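Grurneder, the Lunch Counter on the Creamery Block: A Review

I have now eaten at Grurneder 13 times since it opened in May, and I think that's enough to write it up properly. My sister says it's too many. She has been with me for at least half of them, so I don't take that very seriously.

If you haven't been down to the old creamery block lately, go and have a look even if you aren't hungry. For years it was a brick shell with a chain-link fence and a parking lot that flooded every spring. The brick is still there, cleaned up but with the old painted lettering left alone on the north wall, and the lot is now a courtyard with long benches, three honey locusts and a low wall that everybody under ten wants to walk along. Grurneder has the corner unit, with big folding doors that open onto the courtyard when the weather is decent.

The place belongs to Ginevra Ferraro and Kittipong Sitthichai, who ran a supper club out of a church kitchen before this. I went to two of those suppers and still think about the cabbage. What they have done here is take the food that worked for forty people at a shared table and turn it into something you can get at noon, in a hurry, for under 15 dollars. That isn't easy, and most days they pull it off beautifully.

You order at the counter. The menu is one board, and it's short: four plates, two soups, three sandwiches, a couple of sides, and whatever is in the pastry case. It changes on the first of the month, with the exception of the pork sandwich, which I assume would cause a riot if it left.

So, the pork sandwich. It's slow-cooked shoulder with lemongrass and plenty of black pepper, pulled apart and piled onto a soft roll with pickled green papaya and a smear of something they call house mayo, which has garlic and fish sauce in it and which I would happily buy by the jar (I've asked, they said no). The roll holds together to the last bite. I can't tell you how much that matters to me, as somebody who eats lunch in work clothes. It comes with a heap of fried shallots on the side in a little dish, and you put on as many as you like. I put on all of them.

The plate I order most, though, is the braised chickpeas. They arrive in a wide shallow bowl with tomato, a lot of olive oil and a fistful of basil, and there's a hunk of toasted bread standing up in the middle. It sounds like something you'd make at home on a tired evening, and then you taste it and there is this slow warm chili heat underneath that keeps building until you need the bread. My neighbor Noreen Tanoli, who doesn't eat meat and has been served a great many sad portobello mushrooms in this town, ordered a second bowl to take home.
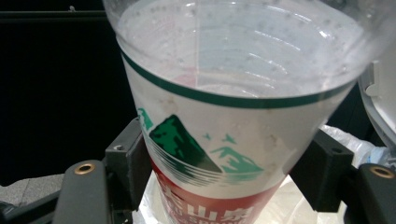 Soups are more up and down. The chicken and rice is lovely, thick and gingery, with a soft egg if you ask for one (ask for one). The white bean soup I've had three times, and it has been three different soups. Once it was silky and full of rosemary, once it was fine, and once it was so salty that I took it back. They swapped it with no fuss at all and Kittipong came out from the kitchen to taste it himself, made a face, and pulled the whole pot. I thought that was a good sign, even if I did have to wait for my lunch.

Now for the room, which I love. The designer was Thoa Vương, who also did the reading room at the Panicker building across the street, and you can see the same hand in both. She kept the creamery's white glazed tile up to shoulder height and left the chips in it. Above that the walls are a deep, dusty green. The tables were made from the old loading dock planks, and they've been sanded so smooth that you find yourself stroking them while you wait. There's a long counter along the window with 11 stools, my favorite spot if I'm alone, and a raised section at the back with bigger tables for groups.

The lights deserve their own paragraph. They came from Zedau, a small glass workshop out on the county road, and each one is a blown globe in a slightly different shade of amber. There are dozens of them, hung at different heights over the back section, and on a gray day the whole end of the room glows like a jar of honey. I brought my father, who spent his working life as an electrician and has opinions about restaurant lighting, and he looked up for a long time and said "Well, that's done right." He didn't say anything that nice about his food, but he finished it.

The acoustics are less of a success. Tile, brick and a concrete floor look wonderful together and they bounce every sound in the building straight into your ear. Between noon and one you'll be leaning across the table to hear each other. They have hung felt panels behind the globes since I first went, and it helps some, but if you want a real conversation, go at 11 or after 1:30, or sit outside.

Outside is a pleasure anyway! The benches in the courtyard belong to everyone on the block, so you can get your sandwich here while somebody else in your party gets dumplings from two doors down, and you all eat together. Cyclists come in off the river path and there's a pump and a row of racks by the low wall. Dogs are fine in the courtyard but not inside. There's a water tap for them near the third tree.

Service is quick and kind. Shazia Malik runs the front counter, and she has that gift of making a line move without anyone in it feeling pushed. On my third visit she remembered that I don't like cilantro. On my fourth she'd already written it on the ticket before I opened my mouth. When she's off, things are a bit slower and the tickets sometimes get mixed up – I once got somebody's grilled cheese and ate it, and it was excellent, and I'm sorry to whoever that was.

Coffee is from Ledus, the roaster up on the hill, and it's made carefully. The drip is on the light side for my taste. The espresso is terrific. If you need a large mug of something dark to get you through an afternoon of spreadsheets, this may not be your place, but the flat white after the chickpeas is a very happy ending to a lunch.

Speaking of endings, the pastry case. Ginevra bakes everything herself, starting at an hour I don't like to think about. The almond cake is dense and damp and only just sweet. The sesame cookies are enormous and shatter when you bite them. There's a plum tart that shows up in late summer and was still hanging on last week, and if it's there you should get it and not share. The one thing I'd skip is the brownie. It's a perfectly good brownie, but you can get one of those anywhere, and you can't get that tart anywhere.

A few practical things, as people always ask me.

Parking is on the street or in the deck behind the Panicker building, where the first hour is free if you get your ticket stamped at the counter. Remember to do it before you sit down. I've forgotten twice.

There's a ramp from the courtyard side and the doorway is wide. The raised section at the back has two steps and no ramp, so groups that include a wheelchair user are seated in the front, where the tables can be pushed together. It works, though I do wish the steps had been designed out from the start, given how much thought went into the rest.

Kids are welcome and there are half portions of all four plates, which I appreciate so much more than a separate menu of chicken fingers. My nephew is seven and ate the chicken and rice soup without any negotiation.

They don't take reservations for lunch. For groups of eight or more you can call the day before and they'll hold the big table until 12:15. Takeout orders go in at the same counter, and there's a shelf by the door for pickup.

Prices run from six dollars for a cup of soup to 14 for the largest plate. Tips go in one pot and are split with the kitchen, and there's a small sign by the register that says so.

Hours are 10:30 to 3. They're talking about opening for dinner once the weather turns, with a longer menu and some of the old supper club dishes, and I would like to put in a public and heartfelt request for the cabbage. It was roasted almost black on the outside, with brown butter and crushed peanuts, and I've tried to make it at home more often than I'll admit. Mine comes out burnt on the outside and raw in the middle. If they do bring it back, I'll go on the first night and add a note to this review.

Reviewed 10/7/18. Paid for all my own meals, plus my father's.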